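**Dralia brings robot helpers to office kitchens and shared spaces, and gives its facilities teams their mornings back**

*For immediate release*

Dralia, the workplace services company that looks after kitchens, break rooms and meeting floors for employers large and small, is delighted to announce that its robot helper service, Hornine, is now part of everyday working life at four of its client sites. After a good long stretch of trying things out, changing our minds and trying them again, we feel ready to tell people about it, and we are very pleased with how warmly our own teams have taken to it.

Anyone who has worked in an office will know that the kitchen is where a lot of small jobs pile up. Cups gather by the sink, the dishwasher needs filling and then emptying, the coffee machine wants wiping down, and the bins always seem to fill up just before a visitor arrives. Our facilities assistants do all of this with great care, but for years they have told us that the same little rounds, repeated from early morning until home time, leave them hardly a moment for the parts of the job they enjoy most.

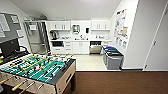
So when we began planning Hornine we started with those conversations, and spent several weeks simply asking people which tasks they would happily hand over. The answers were refreshingly plain. Carrying cups came first, by a wide margin. Wiping surfaces came second – and restocking, which we had fully expected to be near the top, turned out to be a job most of our assistants wanted to keep, as it is when they get to chat with everybody.

The service works alongside the existing team. An assistant decides in the morning which rounds the robot will take, sets them on a tablet, and can pause or change them at any time during the day. The gripping and handling side has been developed with our engineering partner, Gellow, whose people have shown endless patience in the matter of mugs, with their many different handles, and who have listened kindly to a great deal of advice from our kitchen teams. 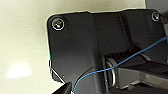 **KARAM BUSINESS PARK, March** – Dralia has today confirmed that 12 more sites will join the Hornine service over the coming year, beginning with the remaining buildings at Karam. Together they are used by over 165 of the company's facilities assistants, all of whom will be offered paid training before a robot begins work in their building.

The training takes three days. It covers setting up rounds, everyday checks, cleaning the gripper, and what to do when something needs an engineer's attention, and there is plenty of time put by for questions. Assistants who complete it move up a pay grade, and those who would like to go further can apply for a new site lead role, which combines looking after the robots with planning the work of the whole floor.

We would also like to be quite clear about jobs, as it is naturally the first thing people ask. No posts have been removed at any of the sites now using Hornine, and contracted hours there have stayed the same. The time freed up has gone into longer handovers, event set-up, and the small repairs that used to wait until somebody had a spare half hour.

Employers who would like to see the service at work are very welcome to arrange a visit to Karam. Visits take place in the mornings, last a couple of hours, and include time with the facilities team as well as the engineers – and, of course, a cup of coffee.

**About Dralia**

Dralia provides kitchen, reception and shared-space services to employers in offices, workshops and business parks. Hornine is its robot helper service, developed together with Gellow.

**Press enquiries**

Please contact the Dralia press office, which is open until 5 pm. Further information on the Hornine training programme can be sent on request.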